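### 4.2 Comparison of hand-held grippers on soft objects

The second comparison used the two hand-held grippers as a pair. Rigid objects had shown little difference between the Trasta and Corow finger sets (Section 4.1), so the test set was changed to soft items that deform under load: knitted cloth, fleece and plush toys. All trials were done over a pale board on a low table, with the operator seated. Both grippers stayed cabled throughout, as the wireless link used in October had dropped samples during fast closing.

Each operator completed the full set with both finger sets. Shamim Talpur and Evelien Vandenberghe served as operators, and neither had taken part in tuning the fingers. The order of the finger sets was reversed for the second operator. In total, 2,170 grasps were logged and labelled by Jozef Verhoeven, who was not told which fingers were fitted.

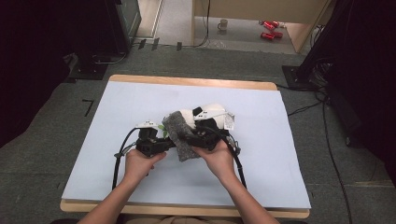
**Figure 3.** Two-handed hold on a bundle of soft items, including a grey knitted cloth and a black and white plush toy.

A grasp was labelled as held if the item stayed between the fingers for four seconds after lift. Partial slips were kept as a separate class – merging them with drops hid most of the difference between the finger sets. With single items, the Corow fingers slipped less on cloth, while the Trasta fingers did better on plush, where their wider pads spread the load. With bundles the ranking was less stable and depended on which item met the pad first.

Cable drag was a further source of error. The cable leaves the rear of each housing and pulls on the wrist when the forearm turns inward, which both operators reported as tiring. We did not correct for this in the labels. The Mousavi controller records finger opening only, so wrist load could not be separated from grip effort, and the values in Table 2 should be read with that limit in mind.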